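# Teaching an arm to swap a CPU (and whether you should bother)

I'm not convinced a robot belongs anywhere near a socket. Elīna Šimkus at Saltosstead bet me a lunch it could be done, so here are the steps as I'd repeat them.

1. Lay the tower on its side on the slats, side panel off, power disconnected.
2. Clamp the printed tray to its left. Loose trays wander, whatever the forum says.
3. Jog the arm down over the board by hand first.

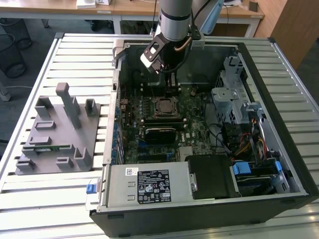
Run that approach at 2% speed, about 30 times, before you trust a saved position. The Bestico guide claims two passes will do – I don't believe it.

4. Open the lever and raise the load plate fully. Check the fingertips against the hinge corner, where there's very little room.
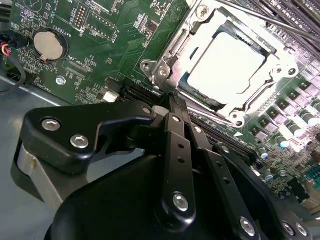

*Wrist view with the load plate up and the processor in the socket.*

5. Grip the processor by the edges of the green substrate, lightly. If your gripper only does open and shut, stop now.
6. Line it up square with the printed holder before you let go.
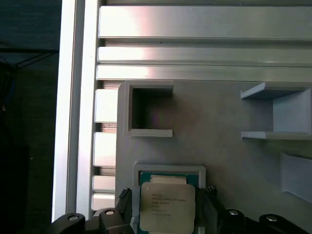
*Processor between the fingers, over its holder.*

By hand, the whole job takes me less time than step 3. Elīna still wants her lunch on Thursday.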